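I finally finished sleeving my Wedano collection last night, all 341 cards of it, and I'm way too happy about it! If you haven't played, Wedano is a two-player card game where you build up a little harbor town and try to choke off the other person's trade routes. I picked it up last July and I've played it nearly every week since.

The card I really want to talk about is Pumex. It's a harbor card with a cost of 6, and for the longest time I thought it was junk. You have to discard two cards just to put it on the table! Then Nantana Jaidee played it against me on her second turn, right after a Trasteo (which lets you draw for every card you throw away), and I sat there watching my whole plan fall over. I went home and rebuilt my deck that same night.

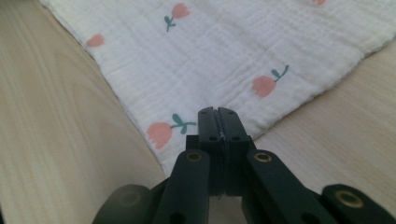
*Pink tulips on white muslin.*

So my list now runs three Pumex, three Trasteo and a single Bainbridge to close things out. Bainbridge is slow, but once you have 20 cards in the discard pile it costs nothing, and with this deck you get there fast. I've cut all the small ferries except one. I miss them a bit, they have the best art in the set.

One rules thing that tripped us up: the discard for Pumex is part of the cost, so you pay it before your opponent can respond. If they cancel the card, those two are still gone (ouch). But Trasteo still counts them, so you get your draws anyway, and I love that so much.

Next I want to try a version with 80 cards, the upper limit, just to see how clunky it gets. Nantana thinks it'll be awful. We're playing it Thursday.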